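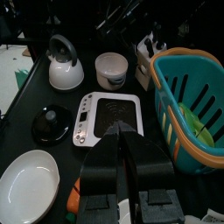

The Fourth Language

The dust jacket said Kiyoshi Aoki had four languages. Kazuhiro Hamada, who had been hired to write the memorial essay for the college magazine, could find evidence of two.

There was the Japanese, obviously. There was English, in which Aoki had taught poetry at Rutari for most of his working life. The German rested on a single postcard to his landlady. As for the fourth, the jacket called it "a working command of Skotov dialect," picked up during a winter in the hills with a cello and a dictionary.

"He sang in it," said the widow. "At parties."

"Did anyone there understand it?"

She poured more tea. "They were parties, Mr. Hamada."

He went through the boxes in April. There were 300 letters, most of them about rent, and a diary that stopped after 9 pages. On the last page Aoki had written out a song, line by line, with no translation. Hamada mailed a copy to a retired schoolteacher in Skotov and expected nothing back.

Her answer filled half a sheet. The grammar was poor, she wrote, and two of the words were not words. The rest was a song her grandmother used to sing while plucking geese. Where had he gotten the third verse? She had been trying to remember it since she was a girl.

Hamada read this twice, suspecting politeness. Then he opened the draft, found "four languages," and took out the question mark he had put beside it. He left the one beside the cello.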